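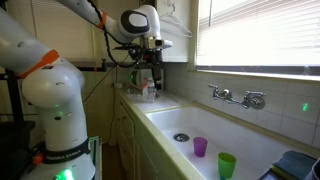 Ishbel Matheson wrote:
I do not support moving the renewal deadline. Members of the Doucette Tool Library have had 20 days per loan from the start, and the rule is printed on every receipt. If a member needs an item longer, the renewal form takes two minutes to fill in.

Posted in: Lending Rules – Open Comment
Sunday, November 9, 2025

Clifford Li wrote:
With respect to the previous post, the renewal form is the problem. It must be sent before the eighth day of the loan, when most borrowers have not yet started the work. I had a tile saw out last month and could not have said by then whether I would need it again. I ask that the cutoff be moved to 3 days before the item is due.

pullari_east wrote:
Seconded. The Pullari branch has never enforced the early cutoff, and our waiting list is no longer than anyone else's.

Ishbel Matheson wrote:
The Pullari branch does not lend floor sanders or pressure washers. Those are the items people wait for. A member who reserves a sander is given a pickup date, and that date has to mean something. Under the change Mr. Li proposes, the next person in line would get 3 days' notice that the sander is not coming back.

dreltarmont_desk wrote:
For reference, the current text of Section 8 reads: "A loan may be renewed once, provided no other member has reserved the item." An item on reserve cannot be renewed at all, early or late. The case described above would not come up.

Ishbel Matheson wrote:
I accept the correction as to reserved items. My concern about late reservations stands. A member may reserve an item the morning after a renewal is granted and then wait the full second term.

Clifford Li wrote:
That is equally true today. I would be willing to see the second term cut to 8 days for power equipment – hand tools could stay as they are.

javeo wrote:
Please do not create separate terms for separate shelves. I return items for three households on my street and already keep a list on the refrigerator.

dreltarmont_desk wrote:
Both proposals have been entered for the November meeting. Comments on late fees should be posted in the Fees thread. Two posts on that subject have been moved there.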